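Print this page | E-mail this page

Punen Project: Second Progress Report to the Hegyi Fund
Handling of loose garments in furnished rooms by a two-armed humanoid robot

Prepared by Duyên Doãn and Roel Dewulf, with contributions from Shufen Qiu and Jingyi Liao

1. Purpose of this report

The report covers the period since the first instalment was paid and describes the work carried out under the second work package, Picking Up and Holding. It should be read together with the work plan agreed in March. Spending is reported separately on the Fund's own form.

2. Work carried out

The work plan asked us to compare two ways of teaching the robot to take hold of a garment that has been left in a heap. In the first method, which we call single-stage, one learned controller takes the robot from its first view of the cloth to a firm hold with both hands. In the second, called staged, the task is divided. A first controller chooses a fold and closes one hand on it, and a second brings the other hand to the cloth once it has been raised.

Both controllers were trained on the same demonstrations, recorded by Jingyi Liao and Shufen Bai. Each demonstration combines views from the head and the wrist with the joint positions of both arms. Demonstrations in which the operator lost the cloth and took hold of it again were kept, as the Fund's reviewers had advised.

Trials took place in a furnished room and not at the laboratory bench. Garments were dropped from a fixed height so that no two heaps were alike. A trial was counted as a success if the robot held the garment with both hands, clear of any support, for the full holding time set out in the work plan.

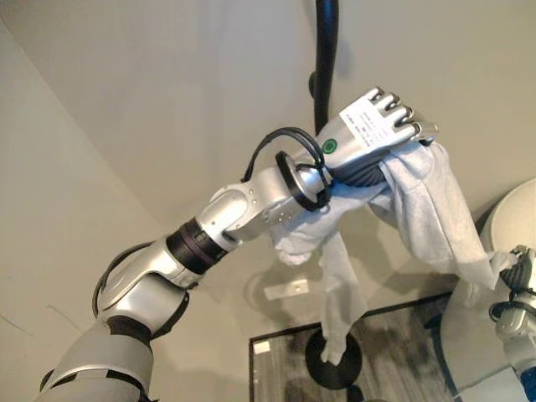
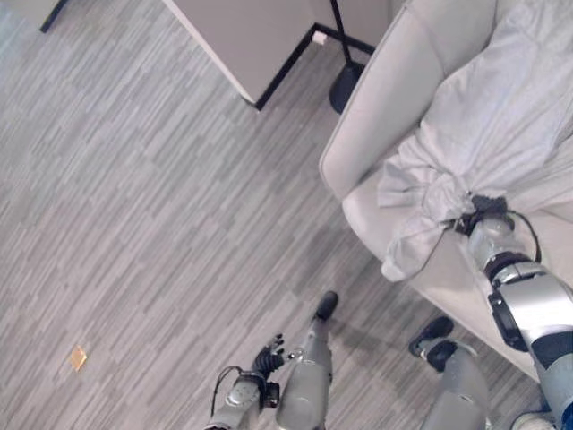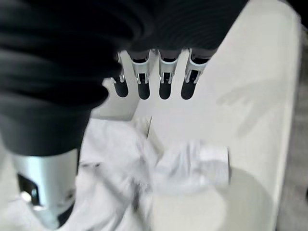 Each method was given 70 trials. The order was drawn by lot beforehand, and the person scoring the trials was not told which method was running.

3. Results

The staged method succeeded in 76 per cent of its trials. The single-stage method did less well, and most of its failures were of one kind: the second hand began to move before the first had a secure hold, and the cloth slipped. We had expected the two methods to be closer on small garments. The gap there was in fact slightly wider, and we do not yet have a full explanation.

Removing the wrist view from the staged method lowered its success rate by up to 23 percentage points. The loss was greatest with pale cloth on pale furniture, where folds are hard to make out from head height. We consider this the most useful finding of the period. It supports the decision to keep the wrist cameras in the design, which had been under review on grounds of cost.

4. Difficulties and changes to the plan

Cable wear at the wrist stopped work twice. Stutis, who maintain the arms, have since supplied longer cable loops and no further stoppages have occurred. The time lost was made up by shortening the trials on folded cloth - these will now be completed in the next period.

The Oltix software used to line up the camera recordings was replaced part of the way through. Earlier recordings were processed again with the new version so that all the results given above rest on the same footing.

5. Next period

We intend to add the placing of garments on a chosen surface, and to repeat the present trials in a second room with different lighting. Roel Dewulf will prepare the demonstrations for release, subject to the Fund's agreement on licence terms. A draft of those terms is attached as Annex B, and we would be grateful for comments before the next review meeting.

Contact the project office | Copyright Punen Project | Back to top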